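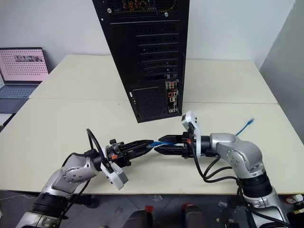
Two arms, one blue network cable, and the back of a computer tower at our Jemville bench.

About Plarnska

We write the working rules for robots that handle cables, plugs and computer parts, and we love doing it! Plarnska began in Jemville in November, with Jovita Cisneros and Heriberto Galindo sharing one bench and a notebook full of arguments about how hard a gripper should be allowed to squeeze a plug. The notebook has since become the Plarnska Bench Code, a set of 111 short rules that anyone running a small two-armed cell can pick up and use.

The Code is written in plain words, and we're very proud of that. Rule 1 says who may start the arms. Rule 2 says where that person stands (outside the reach of both arms, with a hand free for the stop button). From there it goes on to cables, which is where we get excited. Hold a network cable by its jacket, close to the plug, and never by the clip. When two grippers share a cable, only one of them may pull. Leave some slack between the hands before either wrist turns. Tie back the arm's own wiring so it can't snag at full stretch, then move each joint slowly through its whole range and look again. 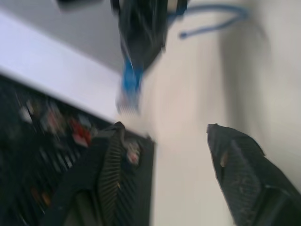
Close work has its own chapter, looked after by Maricruz Cuevas. She has strong views on speed near open electronics and she's nearly always right. Switch the computer off and unplug it from the mains before a gripper goes anywhere near a board. Come in slowly, stop short, check the line of the plug, and only then go on. If it doesn't seat at the first push, back off and start the approach again – no wiggling!

Every rule has to earn its place on the bench. We keep a written log of each trial, good or bad, and it now stands at 2,821 entries. Of those, 663 led to a change in the wording, sometimes a single word. Crescencio Palacios reads every draft aloud to people who have never run a robot, and if they have to ask what a line means, it comes back to us.

Our second bench is in Gusport, where Gumaro Esquivel runs open days for schools and small workshops. Come and try the Code out, argue with it, and tell us which rule you'd change. We'd love to hear from you, and new wording goes out under the name of whoever suggested it.

Page last updated 13 April 2021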